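Getting Stains Out of a White Tabletop (Without Wrecking It)

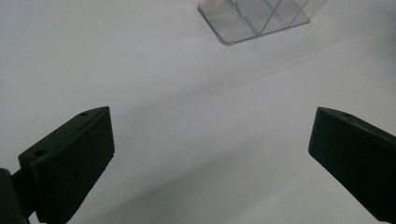
White table, plastic container at the back.

I bought a white table four years ago and everyone told me I'd regret it. Well, I love it! It makes the whole kitchen brighter, and once you know what to reach for, keeping it clean is pretty easy (even in a house where people eat blueberries straight off the surface).

For everyday grime I use warm water with a tiny squirt of dish soap and a soft cloth. Tiny, I mean it. Too much soap leaves a film, and then you're wiping the film instead of the crumbs. Go over it again with a plain damp cloth and dry it with an old T-shirt.

Coffee and tea rings need baking soda. Mix a spoonful with enough water to make a loose paste, dab it on, wait ten minutes and wipe. Don't scrub! Matte finishes get shiny patches if you go at them hard, and a shiny patch is there for good. I have one near the window from my first month with the table.

Turmeric is the mean one. My neighbor Emil Rüegg swears by sunshine, so after curry night I wipe up what I can and drag the table over to the patio door for the afternoon. The yellow fades a lot by dinner, though in October it can take two or three days.

For ballpoint pen, put rubbing alcohol on a cotton ball and test it under the edge first. Dab, turn the cotton, dab again. Same goes for permanent marker, but be patient with it.

Things I keep away from mine: steel wool, the rough green side of the sponge, and bleach sprays. Hot pans too, obviously. I keep a couple of cork trivets in the drawer right under the stove so there's no excuse.

If you've got a trick for hair dye, please leave it in the comments. My daughter has gone purple and I've got a spot the size of a dime that won't budge.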